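About Jekora

Jekora sells a two-arm robot kit and the lessons that go with it. We started with one arm, a bench and a list of household chores we wanted it to try, and we have kept working that way. The company is small. We build the kits, pack them, write the manuals and answer the support line ourselves.

What we make

Our main product is Harness. It is a pair of arms with grippers, a camera for each wrist, one more camera for the overhead or head view, cables, mounts and the software to run all of it. A customer can guide the arms by hand through a task, record the motion, and use the recordings to train the robot to do the task alone. The full kit ships in two boxes. Most buyers have it running in an afternoon, though the cabling takes patience the first time.

Harness comes in a school version and a lab version. The arms are the same. The lab version adds longer cables, a second set of gripper fingers and access to the raw recordings. The school version has lower speed limits and a printed workbook with 30 tasks, starting with moving a block from one square to another and ending with jobs that need both arms.

Lemumix is the software. It runs on an ordinary laptop and keeps the camera views, the arm positions and the operator's notes together in one file. We wrote it after losing a week of work to files that didn't match up. Version 9 came out in June and is the one we now ship. Older kits can be updated free of charge.

How we work

Every task in the workbook is tried in an ordinary room before we print it. A workbench with clamps and good lights makes almost any robot look better than it is, and our customers mostly don't have one. They have a kitchen, a classroom or a spare room with the furniture already in it. So we use hooks, stools, keys, cups, tape and whatever else can be bought down the street.

Small metal things are hard. Keys slide over each other, a ring can turn sideways, and a hook gives the gripper very little room. We spend more time on hanging and picking up than on any other group of tasks, and it takes up 7 pages of the workbook.

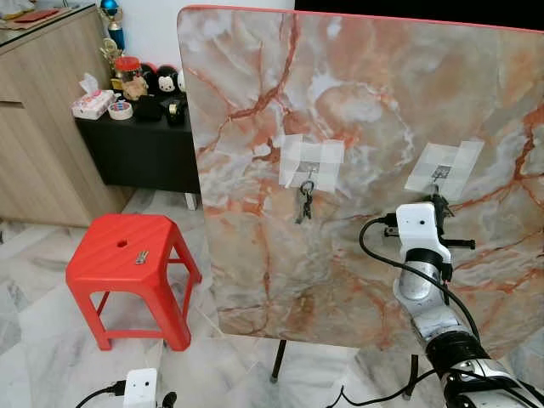
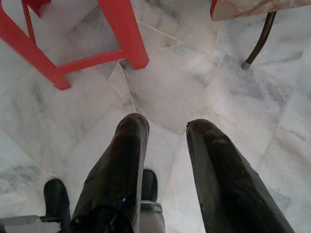 The wrist camera matters a great deal for this kind of work. A head camera shows where the hook is, but once the hand gets close the arm often blocks the view, and the last inch has to be done from the wrist. Patterned surfaces such as marble are worth including too, because a robot trained over plain white can do badly when the background changes. We ask customers to record over at least two different surfaces before they train.

Sarmiento wrote to us after a term with the school version that the hanging tasks were the ones students kept going back to, and that the workbook should warn people sooner how many tries they would need. Sarmiento also asked for spare fingertips in the box, as the first pair had worn down before the course was over. We have changed the workbook. Spare tips are now included with every order.

Training and support

We run a two-day course for teachers and lab staff. Day one covers setup, safe operation and recording. Day two is spent on one task chosen by the group, from the first recording to a trained run. Groups are kept to 9 people so that everyone gets time at the controls. So far 44 groups have taken the course, some at our place and some at theirs.

Support is by email and phone on weekdays. If an arm needs repair we send a replacement first and collect the old one after. Parts such as fingers, cables and camera mounts can be ordered one at a time - you don't need to buy a whole arm to replace a cable.

What we don't do

Harness is a learning and research kit. It is not made for factory lines, for lifting heavy loads or for use near small children without an adult at the controls. We are asked now and then to build custom machines, and for the present we turn that work down.

Visits

Schools and labs are welcome to try the kit before ordering. Visits last an hour and a half and are free. Please bring one or two small objects you would like the arms to handle, and use the contact form to set a time.

Page updated 2025-09-01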